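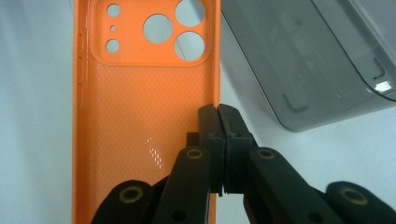
03/11/2023

Drove over to Ronddale for the open day at Hideck. Left later than I meant to and the car park was full, so I walked up from the church. Nearly 100 people there, mostly families, and tea in paper cups.

Keegan Hapeta took our group round. The first room was the big arms behind glass, moving crates. I had seen that sort of thing before. The second room was better – tables with small jobs set out, and people working black grippers by hand, the kind with two rubber pads that close together. The job at our table was an orange phone case. You take it by the side wall and lift it. Vitalii Zakharchenko showed us how, then let us try.

I got hold of the wall at my second go. The pads are wider than you expect and I kept looking at the camera holes when I should have been looking at the edge. Vitalii said they want 200 goes at each job before they move on to the next. He has been doing it since July and his wrist aches in the evenings. I asked if he got bored and he said only with the cases, he likes cutlery.

There was a talk at 3 but I missed the first half queuing for a sandwich. Something about a packing line called Prundo. Took a leaflet for Dad.

Home by six. Rain on the way back and the left wiper is going again. Must ring the garage.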